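Robots at Work: Who Tidies the Big Meeting Room?

Ever been in a room after a really long meeting? Cups everywhere. Papers. Somebody's leaflet. A microphone lying on its side. Grown-ups are messy!

At Plutetti, a company with 26 meeting rooms, people used to do all the clearing up by hand. Every evening, after 6 o'clock. Now they're teaching a machine to help.

How do you teach a machine to tidy? You show it. Over and over. A person picks up a tool with two gripper fingers and does the job with it – grab the cup, let go of the cup, grab the mouse. The tool has a camera on it, so the computer gets to see what the fingers see. Then it looks for patterns. So far the team has saved 2,189 of these short lessons, and thats just for tables.

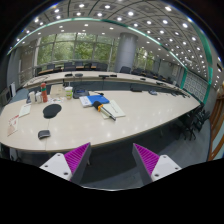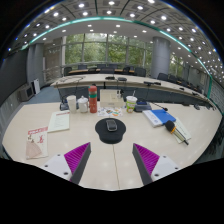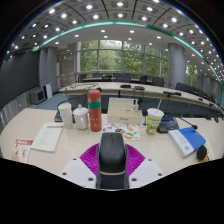 Jobs and Machines

So what's hard about it? Lots! A paper cup squashes. A thermos is tall and tips over. Paper is flat and slippery, really tough for two fingers to lift. And a notebook isn't trash, even if it's lying next to something that is. You know that. A robot has to learn it.

What about the people? Good question. Marisol Ferreira has worked on the room crew for years. Her evenings are changing – less carrying, more checking. She decides what stays on the table and what goes. She also holds the gripper for some of the lessons, so the robot is sort of copying her.

Not everyone is happy. Amos Pettigrew, same crew, worries there will be fewer hours to go around. Fair worry. Plutetti says nobody loses a job this year, but hasn't promised anything after that. The crew has asked for a meeting about it in September. (Guess who cleans up afterward.)

Words to know
Automation – when a machine does a job, or part of a job, that a person used to do.
Gripper – the "hand" of a robot. Often only two fingers.
Gooseneck – a thin bendy stand, like the ones on some microphones.

Try it yourself
Put a paper cup, a pencil and a sheet of paper on a table. Pick up each one using only your thumb and one finger. Now try it with kitchen tongs. Which was hardest? Write down every step you did, even the teeny ones, then get a freind to follow your list exactly.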